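# Chapter 6: Day Visitors and the Places They Go

A waterfall, a gorge, a lighthouse or an old fort can draw more people in one afternoon than live in the nearest town. Most of these people do not stay the night. They drive in, park, walk, eat something, take pictures and drive home. The travel trade calls them day visitors, and this chapter is about how a place receives them.

Earlier chapters dealt with hotels and other overnight lodging. A hotel knows in the morning how many guests it will have in the evening. A scenic overlook does not know. On a gray day in April the lot may hold a few cars. On a clear day in July it may be full before 11 a.m. and stay full until supper. Staff, restrooms, shuttle buses and trash pickup all have to be planned around that swing.

## 6.1 Who counts as a day visitor

For this book, a day visitor is a person who travels to a place outside the normal round of work, school and errands, and who returns home or moves on the same day. The definition leaves out commuters. It also leaves out local people who use a riverside path for their daily walk, although the path may be the same one the visitors use.

Day visitors fall into two groups. The first group comes straight from home and goes straight back. The second group is already on a longer trip and stops for a few hours on the way to somewhere else. The difference matters to local business. People in the first group often bring their own lunch and know what they want to see. People in the second group are more likely to buy a meal, fill the gas tank and ask for directions.

Some travel decisions are made at home long before anyone looks at a map. Pets are a common one. A household with a dog or cat must board the animal, leave it with a neighbor, or bring it along, and the choice often sets the length of the trip. Many families who could stay two nights choose a day trip for this reason. Sites that allow leashed dogs on the main trail, and that say so clearly on their web page, tend to see longer visits than sites that give no information.

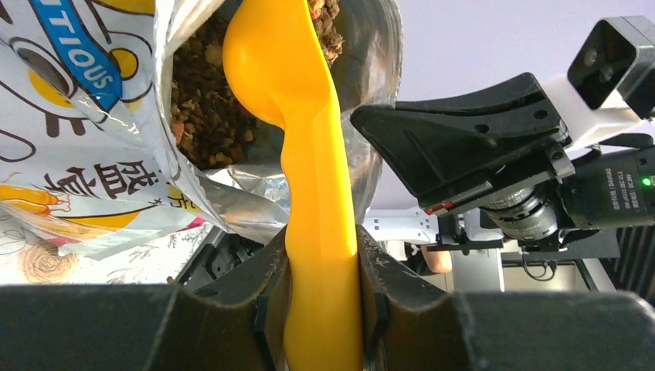 *Figure 6.1. A yellow scoop in an open bag of pet food.*

## 6.2 The case of Kisville

We will return several times in this chapter to Kisville, a river town with a gorge and a set of falls just upstream. The falls can be reached by a boardwalk that starts at the main parking lot. The boardwalk has a lower platform close to the water and an upper platform with a wider view. The town has one main street, a small museum and a boat landing.

The main lot holds 661 cars. A second lot at the old mill site, called the Diekmann lot, holds 100 more and is used only in summer. A shuttle connects the two. For many years parking was free. The town then began to charge 13 dollars per car in the main lot from June through the end of September and kept the Diekmann lot free.

The results were mixed. Income from parking paid for new railings on the boardwalk and longer restroom hours. Traffic on the main street got worse for the first summer, as drivers circled in search of free spaces. Store owners complained that people who had paid to park hurried back to their cars and skipped the shops. The town answered by making the parking ticket good for the whole day, with reentry allowed, and by printing a map of the main street on the back. Complaints dropped the next year, though they did not stop.
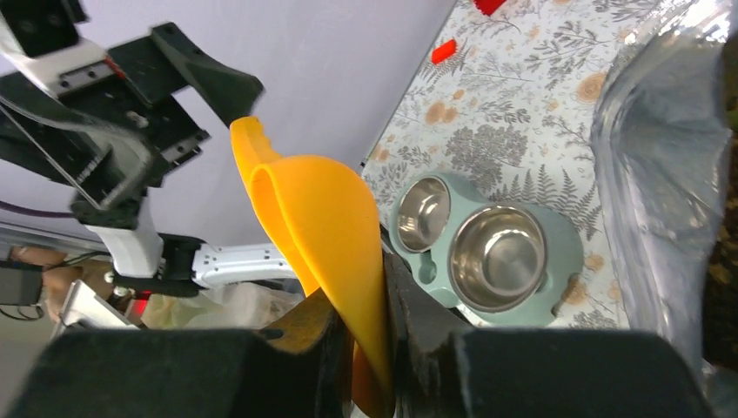

A parking fee is the first price a visitor meets, and it shapes how the rest of the day is judged. Visitors will usually accept a high fee at a well-known site if the lot is easy to find, the price is posted before the turn, and the walk from the car is short. The same fee causes anger when the driver learns of it at the gate with a line of cars behind. Section 6.4 looks at signs and advance notice in more detail.

## 6.3 Capacity

Capacity is the number of people a site can hold at one time without harm to the visitors, the site or the neighbors. It is not the same as the number of parking spaces. The upper platform at Kisville is rated for 800 people, but visitors report feeling crowded well before that point. We therefore speak of two kinds of capacity:

- **Physical capacity** is set by space, structure and safety rules.
- **Social capacity** is the level at which visitors begin to say the place is too full to enjoy.

Social capacity is harder to measure. It changes with the weather, the time of day and what people expected when they left home. A family that has read about big crowds may be content in a line that would upset a family that expected a quiet walk.

The Mavden boat tours, which leave from the landing below the falls, give a useful contrast. A boat has a fixed number of seats, and when they are sold the boat is full. Visitors rarely argue with this. On a boardwalk no such clear limit can be seen, and a guard who closes the entrance for ten minutes must explain why.

## Key terms

day visitor, physical capacity, social capacity, peak day, reentry, overflow lot

## Before you read on

Think of a scenic place you have visited for a single day. Write down how you got there, what you paid before you saw anything, and how long you stayed. Keep your notes. You will need them for the planning exercise in Section 6.5.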